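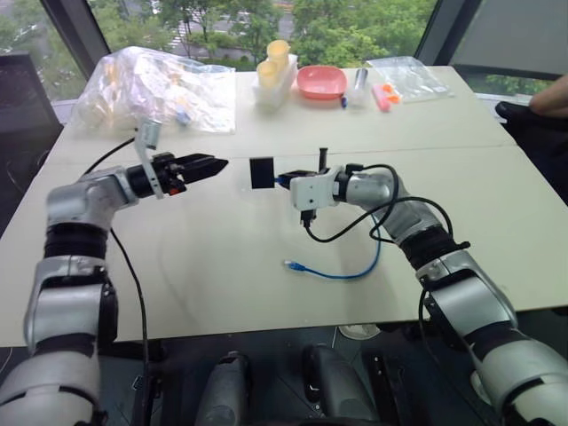

Two robot arms reaching across a white tabletop.

How to write the synopsis for a short film

Most festival entry forms ask for the same few pieces of text: a logline, a short synopsis, a long synopsis and sometimes a director's statement. People tend to write them on the night of the deadline, straight into the boxes on the form, and then find the same hurried sentences printed in the catalogue in July. This page goes through how to write them beforehand and keep them in one file so that each new form is a matter of copying and trimming.

I have used a film called Plademberg as the running example. It is a 12-minute documentary by Veronika Medve about a river ferry and the man who runs it, Győző Vida. It has no narration and very little talk, so it was awkward to write up, and most of the problems below came up with it.

What you need before you start

Watch the finished film once, all the way through, without stopping it. Then write down what happens, in order, from memory. Don't check it against the script or the edit. What you remember is close to what a viewer will remember, and the things you forgot can usually stay out of the text.

Have the limits from the entry form to hand. Some forms count words and some count characters, and a few count characters including spaces without saying so. If the form is online, paste in a long block of any old text and see where it stops you.

You also need the facts that don't change: the title in the original language, the English title if there is one, the running time, where it was shot, the languages spoken, and the names of the crew with the accents in the right places. Type these out once at the top of the file. Accents get lost when text is moved between programs, so look at them again after every paste.

Step 1: write the long synopsis first

It feels natural to begin with the logline as it's the shortest. Start with the long one anyway. The other two can be cut out of it, and a logline written cold usually ends up describing the film you meant to make.

Take your list of what happens and turn it into plain sentences in the present tense. Say who we meet, where they are and what they are doing. Go through to the end of the film. The long synopsis is read by programmers and jury members, who will see the whole thing in any case, and they would like to know where it goes. You can hold the ending back in the short version.

The opening of the first draft for Plademberg read:

"A poetic meditation on time, distance and the crossing of boundaries, Plademberg invites the viewer on a journey into a vanishing world where water becomes a mirror of memory."

You could put that in front of a great many films. It doesn't say there is a ferry. The second draft began:

"Győző Vida has run the cable ferry at Plademberg since he left school. He takes the first crossing at dawn, with a baker's van and a woman with a bicycle, and the last one after dark with nobody aboard."

The second one is duller to write and much easier to see. If the film is mostly landscape or mostly sound, the same approach works. Say what landscape, what time of day, and what can be heard.

Step 2: cut it down to the short synopsis

The short synopsis is normally the one that gets printed, and it's what an audience member reads while standing in the foyer deciding what to do next. Copy the long version into a new section of the file and take things out.

Take out in this order:

The ending.
Anybody who appears once.
Any sentence about how the film was made.
Adjectives about the quality of the film (haunting, intimate, powerful, unflinching).
The second of any pair of sentences that say the same thing.

Then read what's left. There should still be a person or a place, something going on, and some reason to wonder how it comes out. With Plademberg the thing to wonder about was the bridge going up downstream, which the long version mentioned only in its last paragraph. It had to be moved up to the second sentence.

The finished short synopsis:

"Győző Vida works the cable ferry at Plademberg, where he knows every passenger by the sound of their engine. Downstream, a new bridge is nearly finished. Over one summer he carries on with the crossings, paints the railings and waits for somebody to tell him the date of the last one."

Step 3: write the logline

One sentence, and it should be possible to say it aloud without stopping for breath. Name the person by what they do, since the reader doesn't know them yet, so "a ferryman" and not "Győző". Put the situation after that.

"A ferryman works through his last summer while a bridge goes up within sight of his boat."

Avoid questions. "What happens when the ferry stops?" makes the reader do the work, and on a page with several other films on it they won't bother. Avoid comparing it with better-known films as well. Some sales people like this, but it should go in the email to them and stay out of the catalogue.

Step 4: films with no story

Essay films, city portraits and anything abstract can't be written up as a chain of events. You can still be definite. Answer these, in whatever order suits:

What does the camera look at?
How is it arranged - by time of day, by place, by colour, by a piece of music?
What do we hear?
Does anything change between the start and the end?

Thanakorn Tanasarn had this problem with Zirkerell, which is made up of seven fixed shots of the same hillside. His first synopsis spoke of light as a character. The version that went in the catalogue said that the film is seven views of a hillside between dawn and dusk, with the sound recorded from inside a beehive. It was shorter than the first and more people came to the second screening, though I can't say for certain the text had anything to do with it.

If there is an idea behind the film, one sentence for the idea is enough, and it goes last. Readers will put up with a bit of theory once they know what they'll be looking at.

Step 5: the director's statement

Not every form asks for this. When it does, don't repeat the synopsis. The statement is for things the film doesn't tell you: how you came across the subject, why you shot it the way you did, what you had to leave out. Write it in the first person. Two short paragraphs will do.

Leave out your education and earlier prizes, as these have a box of their own on nearly every form. Leave out thanks too. They belong in the credits.

Step 6: get it read

Give the short synopsis to someone who hasn't seen the film and take it away again after a minute. Ask them to tell you what the film is about. If they begin with "it's sort of about", go back to step 2.

Then give it to somebody who has seen it and ask if anything is untrue. Gergely Lengyel, who edited Plademberg, pointed out that the railings are painted before the bridge is mentioned and that "waits" made Győző sound idle. We left the railings where they were. "Waits" stayed too, after some argument.

If the text is a translation, the person checking it should be a native speaker of the language it is going into. A good many catalogue texts are accurate and still read oddly, mostly because of long strings of nouns joined by "of". Break them up.

Fitting the text to different forms

The programmer's desk at Skasta had 79 shorts to get through last time, and Béla Halász, who was one of the readers, told me he reads the first two lines of the short synopsis and then starts the film. Whatever matters most should be in those two lines.

Many websites also show only the opening of the text, followed by "read more" or three dots. If your first sentence is long, it will be chopped halfway. Keep it short enough to finish before the break, and don't start with the title, which is already printed above it.

Where a form wants something between your short and long versions, build up from the short one. Adding two sentences to a text that works is quicker than cutting a long one to size under pressure.

Don't use bold, italics or fancy quotation marks in online forms. They often come out as stray symbols. Line breaks may vanish too, so make sure the text still makes sense as a single paragraph.

Keeping the file

Keep all the versions in one plain text document with the limit written above each, for example "short, 12 lines, Bakos". When a festival edits your text, ask for their version and save it underneath with the festival's name. The Bakos people changed "cable ferry" to "ferry boat" and it was copied from their site to three others before Veronika noticed.

If you re-edit the film, check every version again. Running times are the usual thing to be wrong, followed by people who are no longer in it.

Check the spelling of the title one more time before you press send.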